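Wondex line talk, speaker notes
26 February 2021

Slide 1. Scope. Stretch film and shrink film only. Bags are covered in the Orley session. Give the site name (Imby) and move on.

Slide 2. Resin. Film is blown from LLDPE with a small share of LDPE for bubble stability. Point to the melt index row in the table. Do not read the table out.

Slide 3. Gauge control. Most customer returns in February traced back to thickness variation across the web. The die has 30 adjustment bolts. Operators were turning too many at once. The current rule is one bolt, then wait 8 minutes and scan again.

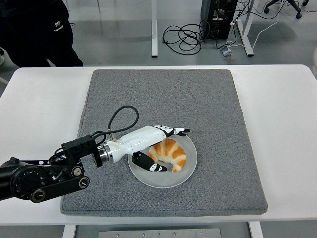 Slide 4. Winding. Tension is tapered as roll diameter grows. Without taper, the inner layers crush and the core is hard to pull. Standard roll length is 3000 feet. Abugri takes the same length on a heavier core.

Slide 5. Shrink film settings. Tunnel set point is 295 F. If corners pull open, check the seal bar before changing the tunnel. Pause for questions.

Slide 6. Scrap. Edge trim goes back through the grinder the same shift. Printed trim is kept separate and sold as mixed color.

If short of time, skip slide 6 and go to the contact page.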